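Folding leaflets, and why mine went back to one sheet

October 8, 2025

The leaflet for the Clusier wall lamp is finished, and the fourth version went to the printer this morning. I have kept notes since March, mainly on paper and folding, as I could find very little written down for short runs. The run is 353 copies. At that size a printer will not change much for you, so the layout has to suit the stock and the folder they already have.

The first version was a stapled booklet of eight pages. It read well on screen. In the hand it was poor: the pages are small, the drawings were split across the centre, and anyone fitting a lamp needs both hands and wants the whole job visible at once. A booklet closes itself. A flat sheet stays open if the creases are not too hard, and it can be laid in the bottom of the carton without adding height.

So the second version was a single sheet, printed both sides, A3 folded to A5. I had the fixing steps on one side and the wiring notes, disposal text and address block on the other. The mistake was in the colour. I had specified a tint behind the warnings, and on uncoated stock it came out pink and weak. Small black type on it was legible in daylight and tiring under a warm bulb.

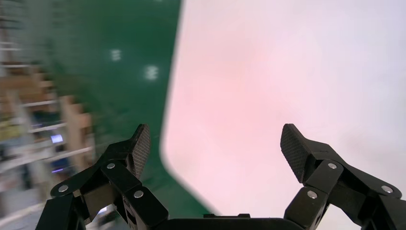

Green on the left, a pale pinkish white on the right.

I took the tint out altogether. Warnings now have a rule above and below and the same black type as the rest, one size larger. It costs nothing and it survives a photocopier, which the tint did not.

Type size was the next thing. There is a strong pull towards shrinking the text until everything fits on one side. I tried 6 point, and the sheet turned into blocks of grey. The body is now 9 point with 11 point leading, in a plain sans serif. That meant cutting the text by a third. Most of the cuts were repeated sentences: the instruction to switch off at the mains had been given in every section, and it now appears at the start and again just before the step where the cover comes off.

The drawings are line only, at two thicknesses. The thick line is the part being handled and the thin line is everything else. I dropped the hands, as they hid the screw positions.
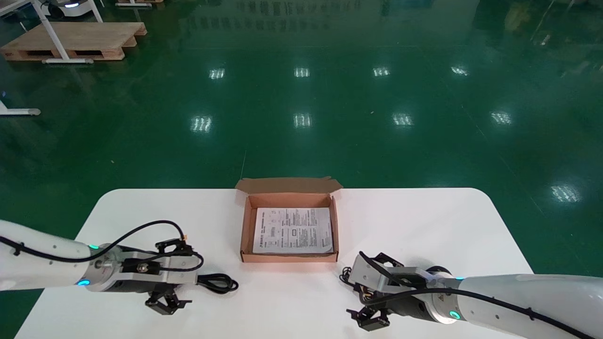

Grain and folding

Paper has a grain, set by the direction it travelled through the machine. A fold along the grain is clean. A fold across it resists, and on heavier stock the surface cracks and the ink goes with it. An A3 sheet folded twice at right angles must have one fold of each kind, so there is no arrangement that pleases both. The usual advice is to put the first fold across the grain while the sheet is still single, then the second along it.

Kahraman, the print shop in Hellilholm, ran test sheets at 80, 90 and 115 gsm. The results were as follows.

80 gsm: folds flat, but heavy black on the reverse shows through the drawings.
90 gsm: folds flat, slight show-through, no cracking.
115 gsm: no show-through, cracks on the cross fold, and springs open by itself.

I chose 90. The spring in the heavier sheet is a nuisance when packing, as the leaflet lifts before the lid is down. The remaining show-through was dealt with by moving the largest drawing so that it backs on to the address block.

Nothing important should sit on a crease. I keep 4 mm clear on each side of every fold line, and the barcode sits in the middle of a panel. 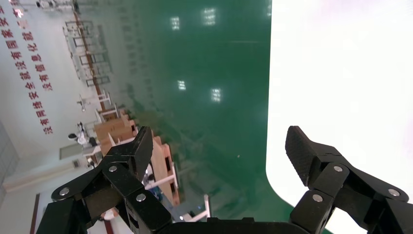

Annelore Mühlbauer wrote after the last post that the step numbers ought to follow the order of unfolding, so that step one is on the first panel met. She is right, and version three did not do it. Step one was on the inside, behind the disposal text, and a reader who opened the sheet once would have met step five. The panels have been reordered. Her other point was that a contents list is wasted on a single sheet. I have removed that as well.

Malte Rieger asked for the fold template. It will go in the Borkisness folder with the others once I have corrected the margins, which are still set for the 115 gsm trial.

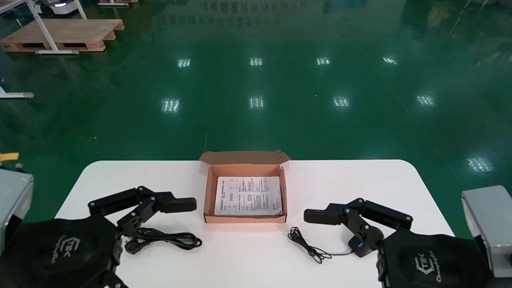

Does the leaflet need to be folded at all if the carton is large enough to take it flat?

Usually one fold is still worth having. An unfolded A3 sheet curls with damp, and its corners get bent on the packing bench. If the carton will take A4, fold once along the grain and stop there.

Next on the list is the ink. The black rubs off slightly on the outer panel, and I have asked for a longer drying time before the sheets go through the folder.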